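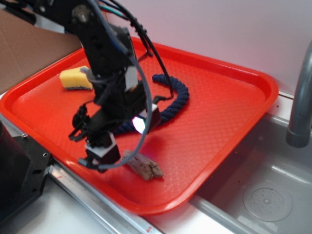
Figure 1. Black robotic arm above a red-orange plastic tray.

Student project report: How tenants get back their deposit
Group Dileck, second year, Law and Society module

1. Purpose of the project

In our project we studied disputes between tenants and landlords about the deposit. We wanted to learn which papers help a tenant when the landlord keeps a part of the money. We did not study eviction or rent increases, as these are a separate topic in the module.

2. Material

The Hrytsenko legal advice office gave us access to its closed enquiries. All names and addresses had been removed before we received them. The collection contained 1,728 enquiries. After we took out the double entries and those which were not about a deposit, 1,573 remained. We also read 6 standard tenancy agreements, among them the ones used by the letting agencies Darnex and Trovov.

Each enquiry was read by two students. When the two did not agree on the category, the whole group discussed it. This took much more time than we had planned, and for this reason the interviews with landlords were moved to November.

3. What we found

The most common reason for keeping money was cleaning. The second was damage to walls and floors. Unpaid bills came after these. 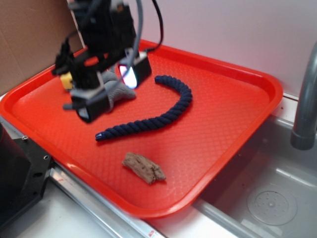

In many enquiries the tenant had no list of the condition of the rooms from the day of moving in. Without such a list it is difficult to show that a mark on the wall is old. Some tenants had signed a list but did not receive a copy of it.

The agreements were also not equally clear. The Darnex agreement explains what is meant by normal wear, and it gives a time limit for returning the deposit. The Trovov agreement only says that the home must be left "in good order". In our opinion these words are too open, and both sides can understand them differently.

4. Limits of the work

The enquiries come from one office only. People who had no problem with their deposit do not ask for advice, so we cannot say how often such disputes happen in general. We also know only the side of the tenant.

5. Next steps

We will prepare a short check sheet for new tenants and test it with first-year students. The draft was given to our supervisor on 7th October, and we are now correcting the part on joint tenancies.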